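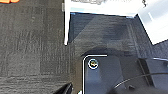 Community Choir Director, Costcombe Singers

Part-time, evenings, starting in November

Costcombe Singers is looking for a new director! We are a mixed-voice community choir with no auditions, a big appetite for learning new songs, and a tenor section that would love some company. Our director of many years, Octavian Marinescu, is moving out of state to be near his grandchildren, and we'd like to find someone who enjoys this kind of singing as much as he does.

About the choir

We started as a lunchtime group for people who worked near each other and wanted to sing. Most of those people have since changed jobs or retired, and a lot of them still come. Our youngest members are in their late teens and our oldest remembers hearing half our repertoire on the radio when it was new. Some read music well, some follow the dots up and down and hope, and some learn everything by ear from the practice tracks Zübeyde Çetinkaya records for each part. All of that works fine, and we'd like it to keep working.

What we sing is a mix. Last season we did Appalachian hymns, two Romanian carols that Tincuța Vasiliu taught us by rote (the vowels took us weeks, and we loved it), some Fauré, and a gospel set that had the audience up on their feet. We're always happy to hear about music we haven't met before. If you arrive with a folder of rounds from somewhere none of us has been, you'll make a lot of friends on your first night.

We sing one evening a week from 7:00 to 9:00 p.m., with a tea break in the middle that runs long if you let it. There are 3 concerts a year: winter, spring, and an outdoor one in early summer on the lawn behind the Plurkamwood library, where we compete with the birds.

What you would do

You'd plan and lead the weekly rehearsals, choose the music for each season (with suggestions from the singers, who will certainly make them), and conduct the concerts. You would also run sectionals now and then when a part needs extra help, and work with our accompanist, Anouk Van Leeuwen, who can sight-read nearly anything and transpose it down a step when the sopranos are getting over colds.

You would not have to book halls, chase dues, print programs, or set out chairs. Members handle those jobs and have gotten pretty good at them. We'd ask you to send Oana Căpraru your music list early enough that she can order copies or sort out permissions. Our library already holds 2,218 pieces of sheet music, cataloged by title and voicing, so there is plenty to start with. Please come and rummage.

A big project is coming up as well. Next year we're joining the Zakorine chamber ensemble for a shared program of choral works with strings, and the new director will conduct the choir's half and help shape the whole evening. If you've worked with instrumentalists before, wonderful. If you haven't, their leader is patient and very keen, and there will be joint rehearsals well ahead of time.

Who we hope to hear from

You've led singers before. It might have been a church choir, a school chorus, a barbershop group, a theater company, or a bunch of friends in a living room that got out of hand. We don't require a music degree. We do need someone who can read a full score, hear which part has wandered off and bring it back kindly, and teach a line to people who don't read music.

Warm-ups matter to us. Many of our singers come straight from work, and the ten minutes of stretching and silly noises at the start are what turn a tired room into a choir. If you have a favorite warm-up, tell us about it in your letter!

Basic piano would be useful for the few evenings Anouk is away, though we can manage with a pitch pipe. Experience arranging for small or uneven sections would be a real plus. At the moment we have more altos than music is usually written for and just 4 tenors.

We welcome applications from people at any stage of their musical life. If you're a graduate student with lots of energy and your first real choir in your sights, please apply. If you retired from teaching and miss it, please apply too.

Pay and hours

The fee is $1,969 per season, with three seasons in a year. That covers weekly rehearsals, one dress rehearsal, and the concert. Extra sectionals and the joint rehearsals for the Zakorine program are paid separately at an hourly rate we'll agree on with you. We also pay for scores you need for planning, and we have a small training fund that Octavian used for a summer conducting course he still talks about.

There are breaks between seasons, and we don't rehearse in August at all.

How to apply

Write us a letter of a page or so telling us about the singers you've worked with and a piece you'd love to do with us, and why. Add a short résumé and the names of two people who have sung for you or worked with you. A recording is welcome if you have one, and a phone recording of an ordinary rehearsal is just as good as a polished concert. Send everything to Oana Căpraru through the contact form on the choir's page, or leave an envelope marked "Director" at Surdu Music on the main street, where they've kindly agreed to hold our mail.

We'll invite a few people to lead half an hour of a regular rehearsal. You'll get the music in advance: one piece we know and one we've never seen. Afterward there's tea and a chat with a handful of members from each section. We pay a fee for the trial session whether or not you're offered the job, and we'll write back to everyone who applies.

If you'd like to see us at work first, come along to any rehearsal. You can sit and listen or borrow a folder and join in. Octavian is glad to talk with anyone who is curious about the job, and he'll be around through the first few weeks of the new season to help with names.

Tenors who aren't looking for a job are also invited to get in touch.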